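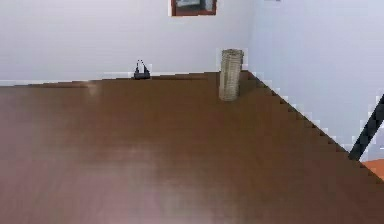 Source: simulator renders, living room set, Hatwood shared notebook

January, 4.30 pm

Spent the afternoon on the budget sheet again. The question is still whether we buy the Doroveo mobile base with arm this quarter or carry on in simulation and put the money into a better workstation. Soriano's quote came back with 40 hours of "integration support" in it. Struck that out. We had integration support with the last order and it was a man on the phone reading the manual to us.

What the quote leaves out: spare battery, second charger, delivery, any sort of gripper pads. Shipping is down as "to be confirmed". Added 600 for shipping and pads and I expect to be wrong on the low side.

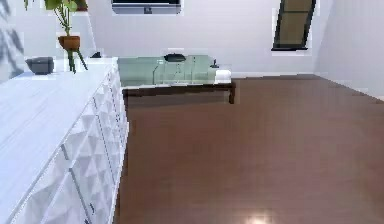

Workstation first, I think. Every argument for hardware now rests on the claim that the sim room tells us nothing more, and I don't believe we have got that far. The low table with the glass top is a fair case: we have no idea what a real depth sensor makes of glass like that, true, but we haven't written the planner tests for it in sim either. Buying an arm to find out we lack tests is a dear way of doing it. The glossy floor is the same story.

Mama (our old desktop, still running all the overnight jobs) managed 4 runs before falling over. Memory again. If she goes for good the arm sits in its crate, whatever the brochure says — and the brochure says "ready on day one".

Reach figures need checking too. Sales sheet gives reach with the arm straight out and no payload. I want it at cupboard handle height with something in the gripper, in writing.
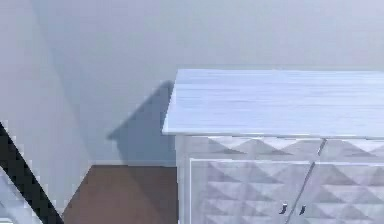
If Soriano won't put that in writing, I'd ask for a loan unit for 5 weeks before signing anything. They will say there aren't any. Ask all the same.

Service contract: second year costs more than the first, no reason given. Leave it out of the total for now but keep the line in the sheet so it doesn't get forgotten.

To do: split workstation and arm into separate requests. Get a second price on memory. Find the old purchase order, the green folder I think.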